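July, open day at Rathjen, notes written up the same evening

Got to the Pliredico table just after the doors opened and stayed far too long. Two black arms facing each other across a white table, parallel grippers, the cables looped outside the joints (I want to copy that routing for our own bench — ours snags constantly). The job is clearing up: snacks, plates, whatever is lying out. They told me they logged 224 runs in the week before the visit, 81 of them with plates. I love that they had the number ready!

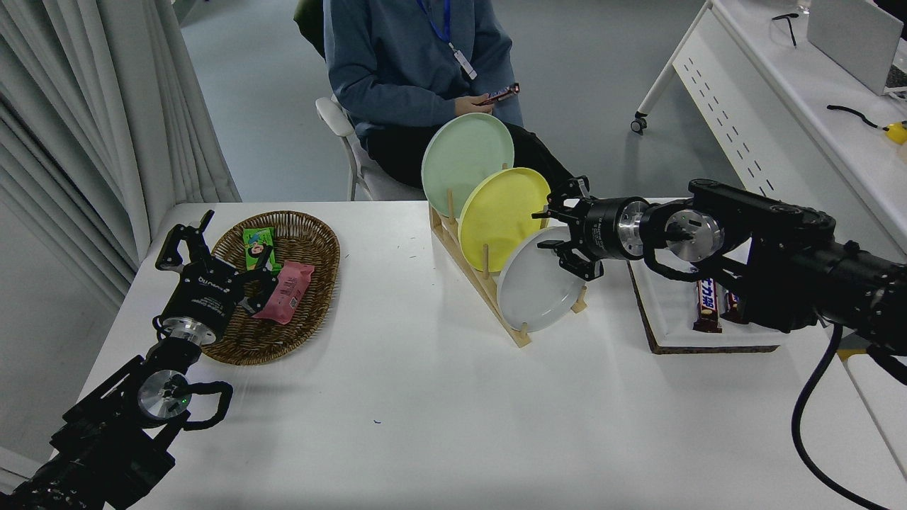
Pliredico table. Snacks in the wicker basket at left, plates upright in the wooden rack, chocolate bars on the tray under the right arm.

Plates are what I'd go back for. Gripping a thin rim between two dowels is exactly where our Iltach setup falls over, and their answer is to slow down hard for the last 11 mm. So simple. We should try it before touching the finger pads again.

Also asked about wrappers. Shiny film bothers their depth readings as much as ours, so no magic there.

To do: ask for the slides, measure our rack spacing, dig out the old Grustex fingertips — bottom drawer, I think.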